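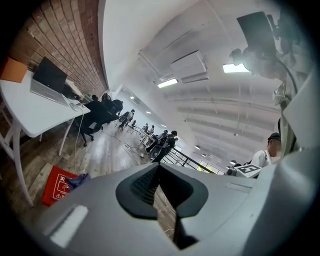 The open-plan studio in Plaltumdale, with its brick wall and wooden floor.

Pritska opens shared studio floor in Plaltumdale

PLALTUMDALE, July – Office furniture and fit-out company Pritska has opened a shared studio floor in Plaltumdale, offering desk space by the day, week or month to small firms, sole traders and community organisations.

The studio is one long open-plan room on the first floor of the Nyitrai building, a former clothing warehouse behind the main street. It covers 2,877 square feet and has been leased by Pritska for an initial term of 3 years. Bookings are open now, and existing Pritska customers will be given priority on monthly places until the end of the season.

Pritska has kept the room as a single space. The reddish-brown brick has been left bare, and the light wooden floorboards run the length of the studio toward the far end. Repairs to the boards were carried out over the winter, along with new lighting and a full rewiring of the floor above the stairwell.

Furniture is basic and easy to move. Members work at white folding tables, which can be set along the brick wall or pulled together for a larger job and put away after hours. Black office chairs on wheels are provided. The company said the tables were chosen after a trial at its Pomer office, where staff found that fixed desks were taking up space needed for sample work and packing.

"People coming to us in Plaltumdale have mostly been working from a kitchen table or the back of a shop," the company said in a statement. "They asked for a decent chair, a table big enough to spread out on and a door that locks at night. We have started with those and will add to the room as we learn how it gets used."

The studio is meant for practical work as well as computer work. Members may bring in their own equipment, materials and boxed goods, provided walkways to the stairs are kept clear at the end of each session. Power is supplied at the wall and by power strips on the floor. Pritska plans to install floor outlets in the second stage of the fit-out to cut down on the cabling that crosses the middle of the room.

The second stage will also include closed shelving for members who need to leave work in progress overnight, a row of coat hooks and a small meeting table near the windows. The company has set aside $3,000 for shelving and will ask monthly members for their preferences on size and height before placing the order. Until then, goods may be left on or under a member's own table. Pritska does not accept responsibility for items stored on the floor.

Noise has been considered in the layout. Phone calls may be taken at any table, but longer meetings should be held on the landing, which has been fitted with a bench and a door. Tools louder than a hand drill are not permitted in the studio. Members who need to run them can book the loading bay on the ground floor through the building's owner, Nyitrai.

Monthly places include a key, use of the kitchenette and mail collection. Day and weekly places include the kitchenette only. Wireless internet is included with every place. A printer is available at a per-page charge, payable at the end of the month.

Access for people using a wheelchair or moving heavy goods is by the freight lift from the rear laneway. The lift is operated by key and should be requested when booking. Bicycle parking is in the same laneway. There is no car parking on site, though the municipal lot across the road is free after 6 p.m.

Pritska began as a repair shop for second-hand office chairs and now supplies furniture to schools, clinics and small workplaces across the region. It repaired or refinished roughly 2,000 chairs in its last financial year. The company's head office, showroom and workshop will remain in Pomer, and no positions are being relocated as a result of the Plaltumdale opening.

Viewings of the studio can be arranged on weekday mornings between 9 a.m. and noon. Rates, floor rules and booking forms are available from the Pritska showroom in Pomer or at the studio itself.

Media inquiries: Communications office, Pritska, Pomer

– 30 –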